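4.2 Patterned covers and the search for small items

The claim that a busy table covering slows people down is repeated so often in the household literature that it is rarely tested. Rao's earlier survey at Bellville drew 400 replies, most of which blamed "clutter" for lost keys, pens and screws. We are not convinced that respondents could tell clutter from pattern. A table with nothing on it but a loud cloth may well look cluttered to someone in a hurry, and a survey cannot separate the two.

We therefore kept the objects few and let the cloth vary. The plain cover was an undyed cotton sheet. The patterned cover was a large printed cloth with a starry night river painting on it, deep blue with golden-yellow and orange swirls (Figure 5). It was chosen by Graham Pilkington over two floral prints because its dark and bright areas are uneven – a small object may stand out in one place and sink into the print in another. Whether this makes it a fair stand-in for the tablecloths people own is open to doubt, and we would not lean on it too heavily.

Search times were longer on the printed cloth for 41 of the participants, but the gap was small and shrank over repeated trials. Kartha reports a much larger effect. That study, however, used beads and pins, and its printed cover was also a thicker cloth, so pattern and texture were changed together. Our items were larger, and flat dark things gave people little trouble on either cover. We see no reason to carry the Kartha result over to ordinary desk and kitchen objects.

A second doubt concerns handling. People tend to steady an item with one hand while moving another, and a hand hides part of the print. Our timing sheets did not record this, and the effect of pattern may be understated as a result.

Figure 5. The printed cover in use, with a black rectangular item lying flat on the cloth under a spread hand.
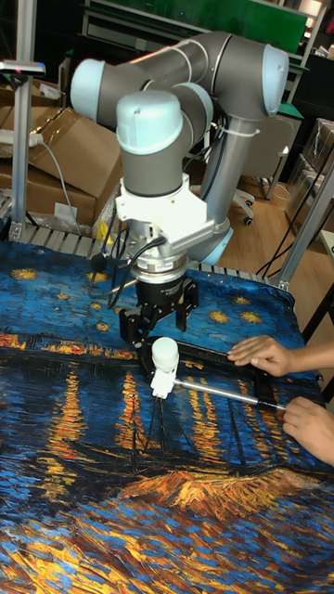 4.3 Effect of lighting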